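首页 动手做 为什么 读者来信 关于我们

为什么 > 住的地方 > 小房子怎么装下大生活

小房子里的东西都藏到哪儿去了?

先说一件不太公平的事:大人总说你的房间乱,可是他们自己的抽屉里,有三卷用不完的胶带、一把不知道开哪扇门的钥匙,还有一张早就关门的面馆的优惠券。大人把这叫“留着备用”。你把石头摆在窗台上,他们就叫“乱放”。

不过,有一类大人没有这个福气,他们住在特别小的房子里。小到什么程度呢?这篇文章要讲的那一间,从这面墙到那面墙,你躺下打滚,滚不了几圈就得往回滚。住在里面的人叫克莱顿·布兰当(Cleiton Brandão),是个修自行车的,养着一只叫奥尔蒂克(Oltik)的乌龟。乌龟自带房子,所以在全家人里,它是住得最宽敞的一个。

那么,他的东西都放在哪儿?

一、先弄明白什么叫“地方”

你站在房间里,低头看见的是地板。地板有多大,大人就说房子有多大,买房子租房子都这么算。可是房间还有高度呀!从你的头顶到天花板,那一大块空气从早到晚什么也不干,也不交房租。

住小房子的人最看不惯这块空气。他们会把床抬高,在床底下塞进书桌;会把架子钉到门框上面;会把自行车挂在墙上,像挂一幅画一样。克莱顿的床就架在高处,床板离地147厘米。他站在床底下要低头,坐着就正好。他说这个高度是算出来的。他的姐姐说,这个高度是木头不够长,只好这样。

你可以在自己家做个小试验。拿一个鞋盒,在盒底平铺积木,铺满为止,数一数有多少块。然后倒出来,再往盒子里一层一层地摞,摞到盒口。两个数字差多少?差出来的那些,就是住在“空气”里的积木。

二、一张桌子一天要上几个班

在大房子里,家具都很懒。餐桌只管吃饭,书桌只管写作业,茶几只管让你的小腿撞上去。小房子养不起这样的闲人。

克莱顿只有一张桌子。早上它是餐桌,上午它是工作台,摆满螺丝和链条,下午它放倒下来当柜门,到了星期六晚上,又支起来请朋友吃饭。请客的时候要铺桌布,桌布一盖,白天留下的油印子就统统不见了,客人还夸他讲究。
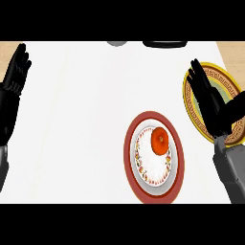 白桌布铺好了

这种一样东西做好几样事的办法,叫“一物多用”。你其实早就会了:枕头可以当盾牌,被子可以当帐篷,作业本可以当扇子(这一条别跟老师说是我写的)。

设计小家具的人专门琢磨这件事。有个叫瓦卡塔(Wakata)的小作坊,做过一种楼梯,每一级台阶都是抽屉。听上去很聪明,用起来也很聪明,只有一个毛病:如果有人拉开第三级忘了推回去,下一个下楼的人就会发现自己少了一级台阶。后来他们给抽屉装了弹簧,一松手,自己就关上了。克莱顿买的是没装弹簧的老款,便宜。他现在下楼非常小心。

三、房子越小,越要讲规矩

在大房子里,你可以把外套扔在椅子上,过几天再说。在小房子里,椅子只有一把,外套坐了,人就得站着。

所以住小房子的人都有一些听起来很啰唆的规矩。下面几条贴在克莱顿的冰箱门上:

东西用完,放回原处。
没有原处的东西,不许进门。
进来一件,出去一件。
乌龟不算一件。

第三条叫“一进一出”。买一件新毛衣,就得送走一件旧毛衣。这条规矩用在毛衣上很容易,用在书上很难,用在工具上几乎不可能。有一回他数了数自己的零件盒,里面有2829颗螺丝、螺母和垫圈,数完天都黑了,他一颗也没舍得扔。后来他宣布,这些全部加起来算“一件”。

规矩是自己定的,有时候就有这点好处。 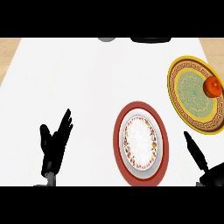 四、吃饭、洗碗和一口锅

厨房是小房子里最挤的一块。你到自己家的厨房看看,打开柜子,数数有几口锅。再问问大人,上个月用过的是哪几口。问的时候语气要温和一点。

克莱顿有一口锅,锅盖翻过来是平底煎盘,锅把手可以拆下来。碗是一个套一个的,大碗里坐着中碗,中碗里坐着小碗,小碗里坐着盐罐。这叫“套叠”,俄罗斯套娃用的也是这个道理。套叠很省地方,代价是:你想要的永远是最里面那一个。

他的邻居叫索莫夫(Somov),也住小房子,两家的厨房隔着一条窄窄的小路。他们商量好,一家买擀面杖,一家买漏勺,谁要用就敲窗户。这样每家都少占一点抽屉。麻烦也有,索莫夫家包饺子的日子,擀面杖和漏勺总是都在他那边,饺子倒是会送过来一盘。

五、住小房子有没有不好的地方

当然有。要是哪篇文章告诉你某件事一点儿坏处也没有,你最好看看它是不是在卖东西。

房子小,炒一次辣椒,枕头都会咳嗽。下雨天衣服晾在屋里,人得在裤腿中间穿来穿去。两个人吵了架,想摔门去另一个房间,可是没有另一个房间,只好面对面坐着生气,坐久了又很尴尬,只好和好。冬天窗户上容易结水珠,那是屋里的水汽碰到冷玻璃变成的,每天早上要擦,不擦墙角会发霉。

好的地方也有。打扫一遍只要20分钟。取暖用的柴和电都少。找东西也快,因为它只可能在那么几个地方。找不到的话,去看看乌龟压着没有。

六、试试看:把你的房间变小

你不用搬家。找一卷纸胶带(大人的抽屉里有三卷),在地板上围出一块长方形,一条边挨着墙。先跟大人说一声,胶带在有些地板上会留下胶。

接下来的一个下午,你只能使用长方形里的东西。写字、看书、玩、吃点心,都在里面。上厕所可以出来,我们没有那么狠心。

开始以前,想好要带什么进去。我们的一位小读者詹姆斯(James)试过,他围的长方形有75厘米宽,带进去一床被子、两本书、一桶积木和一个西瓜。据他报告,西瓜是个错误,它老是滚。

结束以后,把你带进去却一次也没碰过的东西挑出来,排成一排看看。然后把原来的胶带撕干净,团成一团,扔进垃圾桶。不要放回大人的抽屉,那里真的满了。

几个新词

阁楼床:架得很高的床,下面能放别的东西。半夜坐起来要慢。
收纳:把东西放到该放的地方。塞到床底下再用被单挡住,严格来说也算,但是大人不承认。
套叠:大的装小的,小的装更小的。
冷凝:水汽遇到冷的东西,变成小水珠。冬天的窗户和夏天的汽水瓶上都有。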